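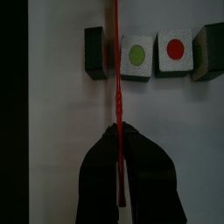
Tin-yau Man wrote in to say that he had scheduled 40 posts in one sitting, gone away for the weekend, and come back to find that every one of them had gone live on Wednesday at 3 a.m. He asked whether this section could mention the time zone before step 9. It is now step 1.

## 4. Setting up your posting calendar

You will need a Dirnel account, a blog already connected to it (section 2), and at least one idea. The idea may be bad. Dirnel does not check.

1. Open **Settings > Clock** and choose your time zone. Press **Save**. The page looks the same whether or not you have pressed it, so press it.
2. Go to **Calendar** and select **New calendar**. Give it a name you will recognize in April. "New calendar (2)" is allowed and widely used.
3. Under **Pace**, pick how often you intend to post. The default is daily. Please change the default.
4. Open the **Idea Drawer** and drag one idea onto each date you want to fill. An idea needs a working title of no more than 100 characters. Anything longer gets trimmed, sometimes in the middle of the interesting part.
5. Click the idea and choose a state:
 - **Sketch:** stays in the calendar and never publishes.
 - **Draft:** stays in the calendar, never publishes, and sends you a reminder about that.
 - **Ready:** publishes at the time shown.
6. Set the publishing time. If you leave the box blank, Dirnel uses the last time you entered, including one you entered as a joke.
7. Select **Preview week** and read the titles aloud. Two posts called "Some Thoughts" will be easier to catch this way.
8. Press **Start calendar**.

> **Caution:** Marking a post Ready with no text in it will publish a post with no text in it. Your subscribers will get an email. A few of them will reply to say it was your best yet.

### Importing from Chow

If you kept your ideas in Chow, export them as a plain list and choose **Import > Chow** in the Idea Drawer. The limit is 300 ideas per file. Split a longer list in two, or take a long look at it first.

Tags come across intact. Due dates do not, and you may find you feel better for it.

> **Note:** Blogs hosted on Gasbridge take about 3 minutes to show a new post. Pressing **Publish** again during this time creates a second copy. Pressing it in irritation creates several.

### Pausing

To stop everything, select **Pause calendar** at the top right. Paused posts keep their order but lose their dates. When you resume, Dirnel asks whether to fill in new ones from today. Answer **No** if you are resuming after a long break and would like to ease back in.

Deleting a calendar returns its ideas to the drawer. Deleting the drawer is covered in section 7, under "Recovery."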